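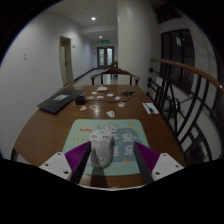 Vumasano Plankton Net, 3-foot model

I've towed this net behind a rowboat, a canoe and once (don't do this) a paddleboard, and it's still the one I grab first when I want to see what's drifting around in the pond. I'm Berkay Tokgöz, I sell it, and yes, I use mine nearly every week from May on!

The mesh is 197 microns. That's coarse enough to let the green soup through and fine enough to hang on to water fleas, copepods and those big glassy midge larvae I'm so fond of. If you're after diatoms, you want the Flornis net — much finer, and a real pain to rinse.

You get the net, a steel hoop, a screw-on cup and the three-point bridle. Tow line is sold separately, sorry. The cup threads fit Sisay sample jars but the Promura ones leak, so I'd skip those.

Rinse it in fresh water after every tow and hang it in the shade. I left my first one on a hot dashboard and the seam glue never recovered.

Net with cup: $211
Spare cup and clamp: ask me, stock comes and goes
Weight: 995 grams, dry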